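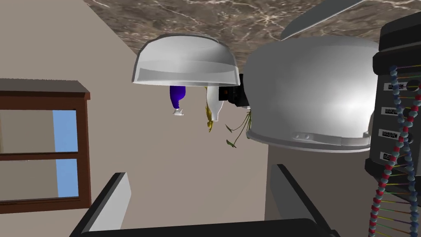
Simulated wrist view with the two gripper fingers at the bottom, a white bowl, two bottles and a large white pot.

How to budget for a first gripper cell

Start in simulation. At Restlow we spend the first part of any equipment plan on rendered trials, and only then ask for quotes. A model costs an afternoon to change. A gripper with the wrong stroke costs a return fee and a month.

1. List what has to be picked up. Put the widest item and the narrowest item on the same page. A bowl or a slim bottle is one kind of job, a large pot is another, and one pair of fingers may not cover both.

2. Load those items into the simulator and check the view from the wrist. If the fingers hide too much, price a second camera now.

3. Get two quotes for the gripper with the same options. Ours came in at $1,000 from Kovalchuk and $1,079 from Itport. The Itport price included the cable and mounting plate, so it was the cheaper one in the end.

4. Add $100 for spare finger pads and $100 for shipping. Haiyan Qian keeps these on separate lines – the pads come back every year, the shipping doesn't.

5. Write down who will do the setup and how many days they need. Our Nodonham site left this out in July, and Borislav Lazarević had to find the hours elsewhere.

6. Send the sheet for approval with the item list attached. Whoever signs it will ask what the gripper is for.

Quotes usually expire, so check the dates before you submit. If one has lapsed, ask for a new one in writing and update the total.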